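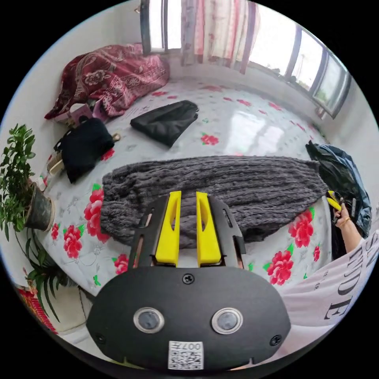
Step 3. Set up a practice surface

Once the hand-held gripper is bolted together, try it on cloth before you log anything. I use a made bed. The sheet gives under the fingers the way laundry does, and a missed grab does no harm.

Put out a few things that behave differently. A chunky gray knit works well for a first target, with something dark and flat behind it. Black cloth also shows you how the two round lenses cope with low contrast. Do this by a window during the day and leave the ceiling light off.

Check these before you pick anything up:

- All three screws in the black plate are snug. Stop when the head seats. The holes are printed and will strip.
- Both yellow fingers slide the full length of the rails.
- The QR label is flat and clean.

Step 4. Close on the fabric

Bring the tips down until they touch the knit, then squeeze slowly. Aim for a ridge. If you close on a flat area, the tips slide over the yarn and meet with nothing between them. Lift 4 inches, hold, and set it down in the same place.

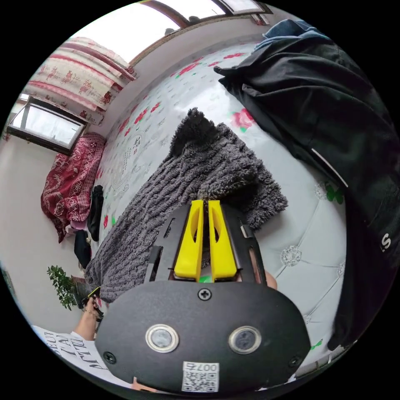

Reading time: 4 min

Keep the fingers upright as you go in. Jawad Ghauri built the second unit from my files and leaned his forward on every grab, which wore one tip round by August. A new pair takes 18 grams of filament, so print spares.

Do 200 grabs on cloth before moving to hard objects. Change the fold now and then or you will only learn one grab. Write down every miss and where on the cloth it happened.

If the fingers stop short of closing, look for fuzz in the rails. Shaggy knits shed a lot. A dry toothbrush gets it out. Don't oil the rails, as the oil ends up on the fabric.

Next: Step 5, Matching the log to the video

Contact: Veronika Tanner, Priltard workshop | © Priltard | Back to top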